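# Fashion Communication, Unit 6: The Lookbook and the Line Sheet

Handout prepared by Catrin Lloyd. Revised July 2, 2020. Read before the seminar and bring a marked copy.

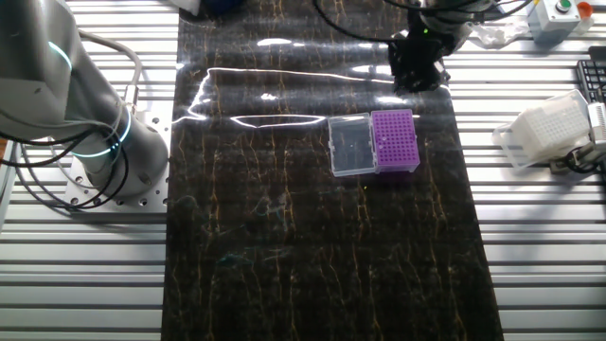 A lookbook and a line sheet are often confused by students because both show the same garments. They have different readers. The lookbook is made for press, stylists and customers. The line sheet is made for store buyers, who use it to write orders.

## 1. Terms

**Look.** One complete outfit as styled and photographed, with a number. Numbers follow the order of the show or the shoot and are not changed later.

**Style.** One garment or accessory with its own code. A look usually contains several styles, and a style may appear in more than one look.

**Colorway.** One color version of a style. Colorways share the style code and take a suffix.

**SKU.** One style in one colorway in one size.

**Minimum.** The smallest order the brand will accept, stated per style or per order. State which.

## 2. What goes in each

| Item | Lookbook | Line sheet |
|---|---|---|
| Full-length photograph | Yes | Optional |
| Flat photograph or sketch | Rarely | Yes |
| Look number | Yes | Yes, as a cross-reference |
| Style code | Back pages only | Yes |
| Fabric content | No | Yes |
| Wholesale price | No | Yes |
| Delivery window | No | Yes |
| Credits | Yes | No |

Suggested retail price may appear in either. If it appears in both, the figures must match. Check this last, after all price changes are in.

## 3. Worked case: Clunel

Clunel is a knitwear and outerwear label designed by Firouzeh Kermani. Its spring lookbook was shot by Parviz Tabrizi and styled by Nasrin Rezaei. The edition was 300 printed copies: 264 were mailed to press and stylists, and the rest were kept for the showroom.

The first line sheet went out in May with two faults.

1. The long coat (look 6) was listed under its sample code. The production code was different, and the Flarkholm store placed its order against the sample code. The order had to be reissued.
2. The minimum was given as 200 with no unit. Flarkholm took this as dollars per style. Nazari, a second account, took it as pieces per order. Clunel had meant dollars per style.

Neither fault was in the lookbook, and the lookbook was not reprinted. Corrections were made to the line sheet only. The new version carried a revision letter in the footer of every page, and buyers were asked to discard the earlier one.

## 4. Credits

The credit block is agreed before the shoot and is part of the booking terms. The usual order is photographer, stylist, hair, makeup, model and agency, set design, assistants. Names are spelled as the person supplies them. Borrowed pieces are credited to the lender on the same page as the look. In the Clunel book the shoes in every look were lent by Fetine, and a single line at the back was accepted in writing by the lender.

## 5. Exercise

Use the sample garments on the department rail. Work in pairs.

- Choose four styles and build two looks from them.
- Assign look numbers and style codes.
- Write one line sheet page covering all four styles, including delivery window and minimum.
- Exchange pages with another pair and write an order from theirs without asking questions.

Mark any point where you had to guess. Hand in the order with the marked page attached. Late work goes to Ecaterina Filip in the department office.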